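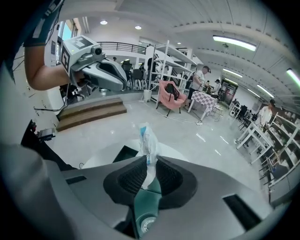
Eglė Šimkus wrote in to say that my last post on refill timing left out the part that trips most people up, namely that the date printed on the label and the date the plan will pay are two different dates. She is right, and I should have separated them.

The label date on a 90-day supply is usually just fill date plus days of supply. The plan's date is earlier. Mine allows a refill once a set share of the supply should be used up, counted from the day the claim was paid and not from the day I picked up the bottle. If the pharmacy fills on the first and I collect on the fifth, the clock has been running the whole time.

Where it gets messy is early refills. Some plans look only at the last fill. Others add up leftover days across several fills, so that picking up a bit early every time builds a surplus on paper, and at some point the claim is rejected even though the last fill alone looks fine. I had this happen in April. The rejection message said "refill too soon" and gave a date 10 days out. My own count had me eligible that morning. The difference was two earlier fills, each five days ahead.

I keep a small table now, with one line per prescription:

Date claim was paid
Days of supply
Quantity on hand at pickup
Refills left
Date the prescription itself expires

The last one matters more than I thought. A prescription with refills left can still be dead. I had one with three refills showing in the Gritellow app and the pharmacy could not touch it, as the prescriber's order was more than a year old. The app does not show the written date anywhere I can find. The paper leaflet from Zullis Pharmacy does, in small type under the prescriber's name.

Syncing is the other thing Eglė asked about. Zullis will line up several prescriptions on one pickup day, which means at least one short fill to start with. Mine was 27 tablets. Ask before agreeing whether the copay on the short fill is prorated. Under my plan it was, but only after the pharmacist resubmitted the claim with a different code. The first attempt came back at the full copay.

Piret Stankevičius asked whether any of this applies if you pay cash. Mostly no. The too-soon edit comes from the plan, so with no claim there is no edit. The pharmacy can still refuse on its own judgment, and for controlled drugs the rules are separate and much stricter – ask the pharmacist about those, I have no experience with them.

I still have to check how vacation overrides work. The plan booklet gives them one line, and the phone agent read me the same line.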